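Kitting notes: round driver boards, solenoids and harnesses

The August changeover to the round driver board is complete at Wurnow. Kits for the Totatora valve unit are now made up on the bench as one board, one solenoid and one wire harness, set out on a paper-lined steel tray and checked against the pick list before release. The batch is 798 kits, issued to assembly in lots of 6.

Points to note for those working from the old sheet:

Bins. Stock stays in the yellow bins on either side of the tray. Boards go flat on the floor of the bin, component side up. Do not stack them. The notched rim catches on the neighbouring board, and the taller capacitors take the load when the upper one is pulled free. Top up a bin only when it is down to its last board.

Solenoids. Check that the plunger moves freely before the part goes on the paper. The leads are thin and tangle in the bin, so separate them by hand at the body end. Do not pull from the free end. Corina Nedelcu logged 13 rejects in the first week, all for strain at the point where the lead enters the body.

Harnesses. Lay out across the paper with the plugs clear of the board. The cut length is 110 mm, measured without the plug. Anything shorter goes back to Findberg with the lot ticket attached.

Paper. Change the liner at each lot, or sooner if it is marked. A clean sheet makes loose solder and wire offcuts easy to find.

Red round boards in the yellow bins and on the bench:
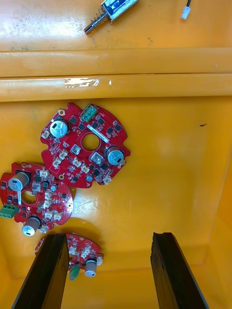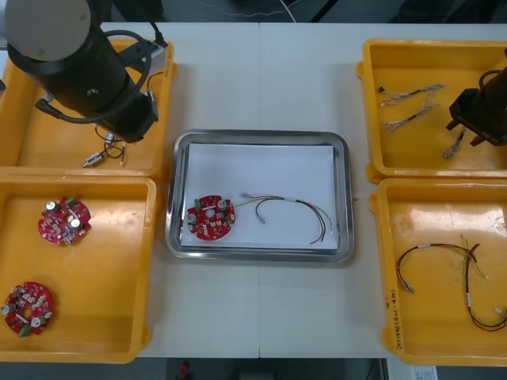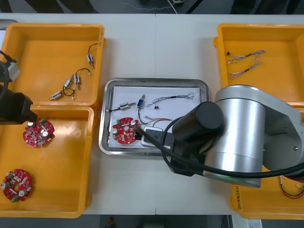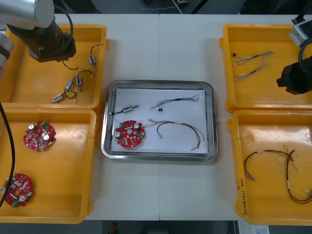 Terminal block screws are supplied open and should be left open. Stelios Michailidis has asked that they are not nipped up at kitting, as assembly has to back them out again before the supply wires can be fitted.

Revision C of the pick list replaces the sheet headed Wolde, which should be taken off the clipboards and binned. The part numbers for the board and solenoid have changed; the harness number has not. Queries on shortages to Eirini Galanis, before 3 pm if an answer is needed the same day.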